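Notes from the Demonstration Bench

If you have been wondering what the handheld group at Verivdale has been up to since February, the short version is that we have been putting toothpaste in mugs, over and over, and writing down what we learned from it. The longer version follows, so go ahead and get your coffee.

Those of you who read this newsletter regularly will remember that our first policy, Adent, was trained on demonstrations in which a person simply did the task at whatever pace felt natural. We gathered almost 900 of those, and we were rather proud of them! The trouble came when Nighat Jafri started going through the recordings one at a time and found how many of them began with the fingers already closing on something. People who are comfortable with a gripper don't dawdle. They reach while they're still getting settled, and the policy learned to do the same, shutting its fingers on air a little before it got to the object.

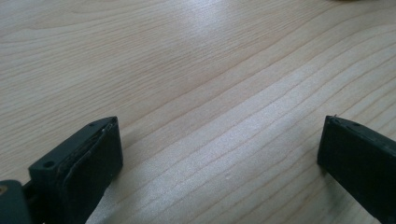

So Nighat proposed a plain change to the way we collect. Each demonstration now starts with an open pause, fingers wide, before any reaching begins, and there is a second pause just ahead of the grasp. We called the new set Rasus (please don't ask, it was late in the day) and kept it small on purpose, at 225 demonstrations, because we wanted to know whether a tidy set could stand up against a large, messy one. We kept the same network and the same training schedule, and the only thing we let ourselves touch was the data.

The task is one most of you do without thinking. Pick up a tube of toothpaste, bring it over to a mug, and set it down inside, cap first. I had expected the mug to be the hard part, what with the narrow opening and the way a tube likes to lean, but the tilt of the tube on the way over matters a good deal more. If it arrives too flat, the cap catches on the rim and the whole thing slides off sideways.

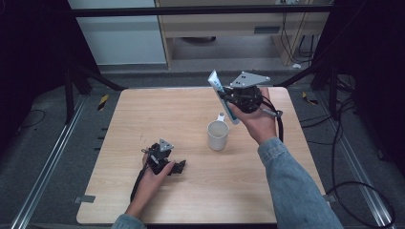

We let the demonstrators choose which hand did the carrying, and we asked the other one to stay low and quiet unless it was needed. That was another of Nighat's suggestions, and I'll admit I grumbled about it for most of a Tuesday. Idle hands wander, and a policy that watches both grippers will happily copy the wandering.

Now for the results. Over the same run of test trials, Adent got the tube into the mug 11 times and Rasus managed it 158 times. Most of the failures that remain are tilt failures, with a handful where the fingers closed early in the old familiar way. I should say that we have tried only the one task, so please hold off on rewriting your own collection guides on our account.

Next we'll be repeating the comparison with the Aebischer fingers, which are a bit softer, and I hope to have something to tell you in the next issue. If you'd like to come by and try a few demonstrations yourself, write to Nighat and she'll find you a slot.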